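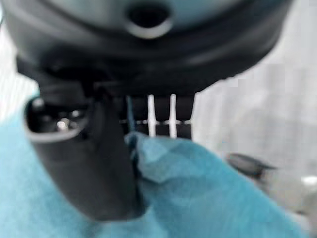
Unit 3. Loose textiles on and near upholstered seating

Plakbridge Housekeeping Operations, Level 2
Handout revised 4 October 2023

3.1 Scope

This unit covers terry toweling, throw pillows, and the smooth upholstery they come into contact with in lounges and waiting areas. Bed linen is in Unit 4. Curtains and fixed seat covers are in Unit 6 and are not examined in this block.

Bring the Unit 2 fiber table to the session. Terms defined there (pile, ground weave, hem, selvage) are used here without further definition.

3.2 Terry cloth: relevant properties

Terry is a woven cloth with a ground weave and uncut loops standing out of one or both faces. The loops increase the surface area available for taking up water. They also make the cloth thick for its weight and slow to lie flat. A towel dropped in a heap holds its folds, and a damp towel in a heap dries from the outside in, with the inner folds last.

Consequences for handling:

Loops snag. Keep terry away from open zippers, exposed screw heads, and rough rack ends.

Loops shed. New toweling sheds most, particularly in darker shades. Wash before first use and do not mix with smooth dark upholstery covers in the same load.

Crumpled terry cannot be judged for size or damage. Open it fully before deciding whether it goes back into use.

3.3 Laying a towel over a seat

A towel may be laid over a cushion as a temporary cover or opened there for inspection before folding. The procedure is the same for both up to step 5.

Step 1. Check the seat. Remove crumbs and grit with a soft brush. Grit trapped under a towel will abrade a smooth cover each time someone sits down.

Step 2. Find two adjacent corners of the towel. If the corners are buried, pick up any hem and run it through the fingers until a corner is reached.

Step 3. Hold the towel by the two side edges, well apart, and let the rest hang. Large creases drop out under the weight of the cloth.

Step 4. Lower the far hem first, then bring the near hem toward the front of the seat. Keep the near hem parallel to the front edge of the cushion.
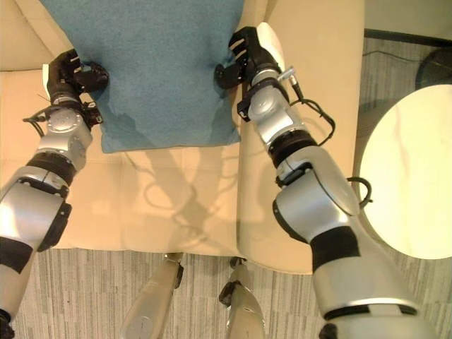
Step 5. Draw the side edges outward with even tension. Small wrinkles near the hand are normal and come out when the edge is released and smoothed with the flat of the palm. Do not pull on one side only. The hem skews, and the correction takes longer than starting again from step 3.

Step 6. If the towel is serving as a cover, tuck the surplus width between the cushion and the armrests. If it has been opened for inspection, look over the visible face, turn it, and repeat.

Trainees at the Ukutlow site should note that the armchairs there have fixed seat cushions. The tuck in step 6 is limited to the gap beside the armrest; do not force cloth into it with a tool.

3.4 Folding for the shelf

Fold in half lengthwise, hem to hem, and smooth from the fold outward. Fold in half across the width. Then fold in thirds so that the outer face shows a closed edge. Closed edges face the room and open edges face the wall.

A bath towel folded this way should fit a 40 cm shelf with the door shut. The older Broltent cabinets have 38 cm of usable depth — check the label inside the door, and use a quarter fold where the lower figure is given.

Damp towels are never folded. Hang them over a bar in a single layer, with both hems free. On a rack with closely spaced bars, use alternate bars. The Noguchi ward recorded musty odor on returned towels throughout August, and the cause was doubled layers on the drying rack. Washing temperature had already been checked and ruled out.

3.5 Throw pillows and long seats

Pillows are arranged last, after any towels have been cleared and the seat surface brushed. The standard sequence is as follows.

Lift every pillow off the seat. Do not slide pillows along the upholstery.

Brush the seat from the backrest toward the front. On button-tufted backs, work around each button with the brush tip, then follow the pleats downward. Dust collects in the tufts and will fall onto a seat that has already been cleaned if the order is reversed.

Check the seam between seat sections. Small objects settle there. Open the seam by hand pressure only.

Shake each pillow by two corners and press the filling back toward the center.

Return the pillows with their lower edges on the seat and their backs against the upholstery. Where pillows differ in color, follow the room card.
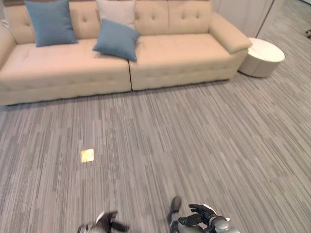 A pillow tilted forward on the seat, or lying over another, is recorded as "not set" on the inspection sheet. It is a presentation fault and carries no hygiene score. A pillow on the floor is a hygiene fault and the cover is changed.

Room cards differ in how they treat bare sections. Some call for pillows at both ends of a sofa, others leave one section free for seating. Grade against the card for the room and not against the previous room.

3.6 Pale upholstery: common faults

Dye transfer. Colored toweling left damp on cream or beige material may mark it. Limit contact to the length of the task. If a tint is seen, blot with a white cloth and plain water, and report it. Do not apply spotting agent before the cover has been identified.

Lint. Visible on smooth surfaces under side light. Remove with a barely damp cloth in one direction.

Pressure marks. Left by stacked linen on a cushion. Use a side table or cart for stacks — seats are not staging surfaces.

3.7 Practical task

Work in groups of 2. One trainee carries out 3.3 through 3.5 on a chair and a sofa; the other completes the inspection sheet, then change over. Hand in both sheets with the room card attached. Sheets without a card number will be returned unmarked.

Reading for next session: Unit 4, sections 4.1 to 4.3.

© Plakbridge Housekeeping Operations. For enrolled trainees only. Contact the course office | Back to top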